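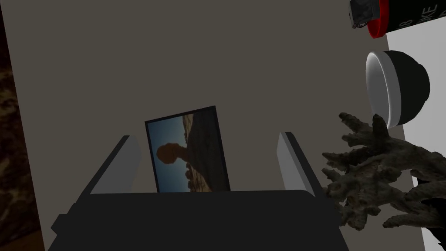
Fisurley, la alfombra de baile del concurso: ¿merece la pena?

Lunes, 29 de marzo de 2021

Confieso que caí por culpa de la tele. Llevaba toda la temporada de Ditgate pegada al sofá, votando cada gala y discutiendo con mi amiga Nurhan Türkmen por el chat (ella era de Musa Etim a muerte, yo de Aisling Rafferty desde aquel tango), y cuando anunciaron la alfombra oficial para bailar en casa no tardé ni una tarde en pedirla.

Viene enrollada, con un mando pequeñito y 3 pilas que, ¡milagro!, están incluidas. Se conecta al televisor y eliges pareja, baile y nivel. Los pasos son los de las galas, con la música de cabecera y hasta los comentarios del jurado. El vals es una delicia para empezar. La salsa en el nivel 4 me dejó tirada en el suelo, y mi mejor puntuación sigue siendo 1451 de 2000, así que nada de bola de cristal para mí.
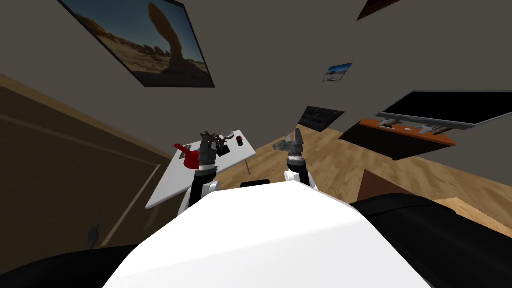
La alfombra ocupa más de lo que parece en la caja, ya os aviso. En pantalla hay que moverse mucho hacia los lados, y los giros del pasodoble piden todavía más espacio. Con un suelo de madera como el de la foto y una mesa en medio de la habitación, yo apartaría la mesa y pondría algo antideslizante debajo, porque la base de goma agarra regular y en los quiebros se te va un pie (o los dos).

Lo que menos me gusta es el sensor de las esquinas. Pisas bien, lo sabes, lo juras, y te canta fallo igual. Y la voz del presentador se repite muchísimo: a la quinta vez que te grita «¡eso es actitud!» le bajas el volumen.
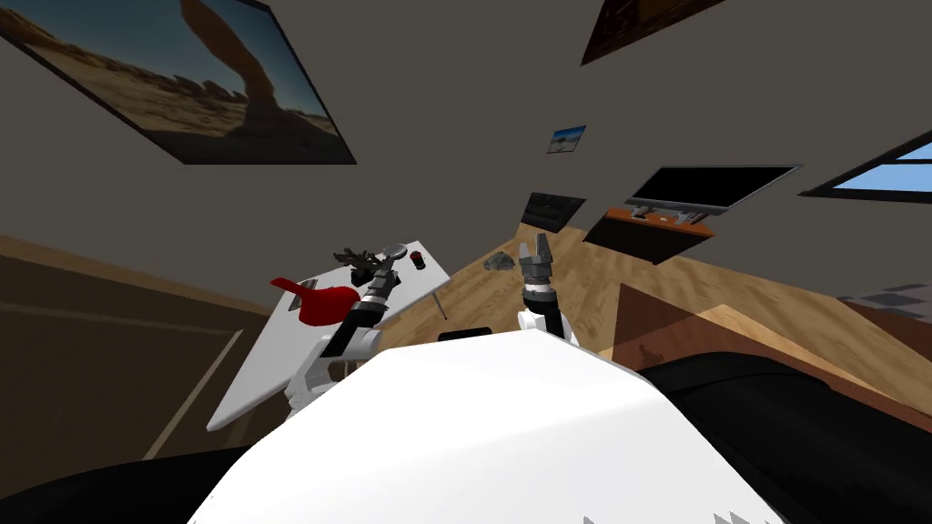
¿La compro o no?

Si seguís el programa, sí, sin pensarlo mucho. Te ríes, sudas y acabas tarareando la cabecera en la ducha. Si no lo habéis visto nunca, la de Grutura me parece más precisa, aunque con canciones bastante sosas. Yo me quedo con la mía, y en julio sacan el paquete de bailes latinos, que ya tengo apuntado.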